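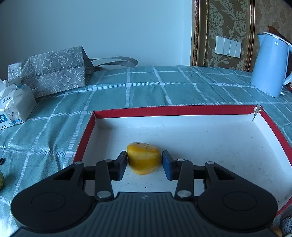 Indira Pai replied to my last thread that fruit ripens faster in a paper bag because the bag keeps it warm. It is a common view, so a short thread on ethylene.

1/ Ethylene is a gas. Many fruits give it off as they ripen, and it prompts the fruit next to them to ripen too. A closed bag traps it. Warmth helps, but it is a separate effect.

2/ Fruits split into two groups. Bananas, apples, mangoes and tomatoes go on ripening after picking. Grapes, citrus and strawberries do not. They may soften or change colour, but they will not get sweeter in the bowl.

3/ Storage trials often dose at 1000 ppm, far above what a kitchen produces. Do not read shelf times from those papers across to your worktop.

4/ My own test, January: unripe pears at 18 degrees, half in a folded bag with a banana, half in an open tray. The bagged ones gave at the neck 3 days sooner. Small batch, one variety, so treat it as a note.

5/ Cold slows all of this. Tomatoes lose flavour in the fridge if they go in before they are ripe. Pears can go in once they give at the neck.

6/ Tamunoemi Akinola asks about the sachets sold to absorb ethylene. Most use potassium permanganate. I have not tested any at home. Drarko ones are on order.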